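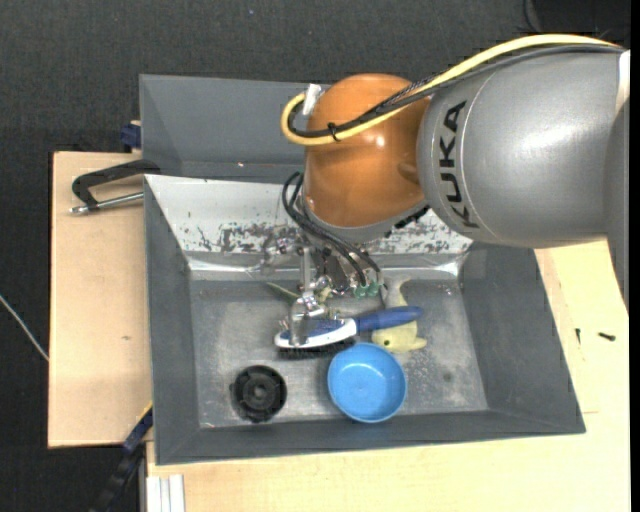 Will the reading rooms in Murgate and Vandgate stay open through the winter? Both rooms will stay open until the end of March, with the same hours as in the fall, and the money for heating is already set aside in the budget you approved.

Search this site Search Advanced search

Progress report, second half of the grant period
Prepared by Ankica Radonjić, project coordinator

Dear members of the board,

I write to you about the work between July and January. The first report was mostly about repairs and permits. In this one I can finally tell more about readers and books.

The reading rooms

The Murgate room opened in August, three weeks later than we planned. The delay came from the floor, which had to be lifted again near the back wall after the plumber found an old pipe. The landlord paid for the pipe and we paid for the floor. Vandgate opened on time in September. It is smaller and it has only one window, but it is next to the bus stop and people find it easily.

We now have 560 registered readers in the two towns. Our target for the whole year was 500, so we are above it, but I want to be careful with this number. Many families registered in the first month and some of them borrowed one time only. The regular readers, who come at least two times in a month, are 86. I think this second number says more about our work, and I would like to use it in the next report also.

Books

The collection has 2450 titles. The larger part came from the closed school library in Vilov, and the sorting of these books took much more time than I wrote in the application. Many had damp covers or missing pages and we could not keep them. Arben Vlachou made the catalog. He finished the children's books in October and the adult fiction in December. The local history part is still in boxes in Murgate – it has old pamphlets without author or year, and he does not want to guess.

Loans in the period were 969. Children's books go out the most, then crime novels, then cookbooks. Poetry goes out very little. We had also a request for large-print books from older readers, and we did not think about this when we made the first list. We would like to buy a small set in spring from the part of the budget for new titles. No extra money is needed for it.

Evening program

The reading evenings start at 6 p.m. and finish before the last bus. In Vandgate they go well. In Murgate we tried a discussion group in November and only four persons came, two of them from our own staff. We stopped it after the second evening and we made a homework hour in its place, which is now full on most afternoons. I understand that the homework hour was not in the original plan. Please tell me if you need a formal letter for this change.

Money

Spending is close to the plan. Two lines are different:
Shelving cost less, because the Radulović workshop gave us a lower price for the second order.
Transport cost more. The boxes from Vilov needed five trips and we planned for two.

The saving on the first line covers the second. The full table with receipts is sent separately by mail, in the format your office asked for last time.

What is late

The online catalog is late. The person who was going to build it took a full-time job in September, and the new offer we received was too expensive. For now, Arben prints a list every month and puts it on the desk in both rooms. Readers use it, and the older ones say they prefer it, but for the partner schools it is not practical. We are waiting for an answer from one more company and I will write to you when we have it.

Next steps

From February to April we plan to finish the local history boxes, buy the large-print books and put a second lamp in the Vandgate room, where it is too dark after four in the afternoon. We will also send a short survey to the readers who borrowed only once. I hope they will tell us why they did not come back.

If the board wishes to visit, afternoons between 3 p.m. and 5 p.m. are the best time – then the room in Murgate is busy and you can speak with parents.

With respect,
Ankica Radonjić

Contact | Copyright Murgate and Vandgate Reading Rooms | Back to top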